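Porkham Help Desk
Ticket 389: Blue marker skipping on whiteboard
Category: Room supplies / boards
Status: Open, waiting on reply
Location: Tistance room

Original report

The small whiteboard with the yellow edging in the Tistance room is giving us uneven lines. We're writing single words in blue and the strokes come out thick in one spot and thin in another, mostly at the ends. We need the words to be readable from the other side of the room. I don't know if this is the marker or the board.

The board is used flat on the table most of the time. It was last cleaned properly in July. Since then it has only been wiped with the felt eraser.

What I've tried so far:

Put the cap back on and left the marker lying on its side overnight. Slightly better in the morning, then the same again by the second word.
Wiped the board with a dry cloth. No change.
Pressed harder. The line gets wider but still thins out at the end of a stroke.
Tried a black marker from the Shirazi cupboard. It wrote darker, but it was a new one, so I'm not sure that proves much.

Reply from supplies, 9:40 am

Please tell us which marker it is and what the label says. We have more than one kind in stock and they don't all take the same refill.

Reply from requester, 11:15 am

The word is "courage" and the label reads WHITE BOARD MARKER, AWAY 2301.
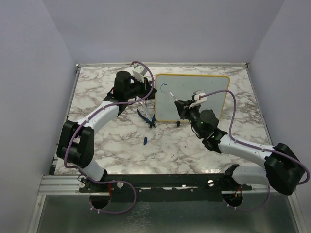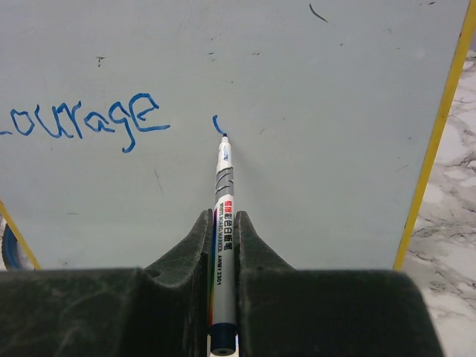

Is it safe to use methylated spirits on the board, or will that take the surface off?

Small amounts on a soft cloth are fine for a one-off clean, as long as the room is aired and the board is dry before anyone writes on it. Don't do it every week. Repeated use can dull the coating, and then ink starts to stain. For regular cleaning use the spray from the supply shelf, or a damp cloth with a drop of dish soap followed by a clean wet cloth.

Reply from supplies, 1:30 pm

Please go through these in order and stop when the line improves.

1. Clean a patch in one corner of the board with the spray, let it dry, and write on the patch with the same marker. If the line is even there, the board has a film on it from dry wiping and the whole surface needs doing.
2. If the patch is no better, write on a different board. The one in the Oreo room was cleaned this morning.
3. If it still skips, store the marker tip down with the cap on for seven hours and test again.
4. If that doesn't help, bin the marker and take a new one from the box.

Also have a look at the felt eraser. If the face is dark and shiny it is putting old ink back on the board. Replacements are in drawer 66.

Update from requester, 3:05 pm

Did step 1. The corner patch is better but still a bit thin on the long strokes. Eraser is in poor shape, will swap it. Marker is stored tip down now and I'll do step 3 tomorrow.

Ticket left open.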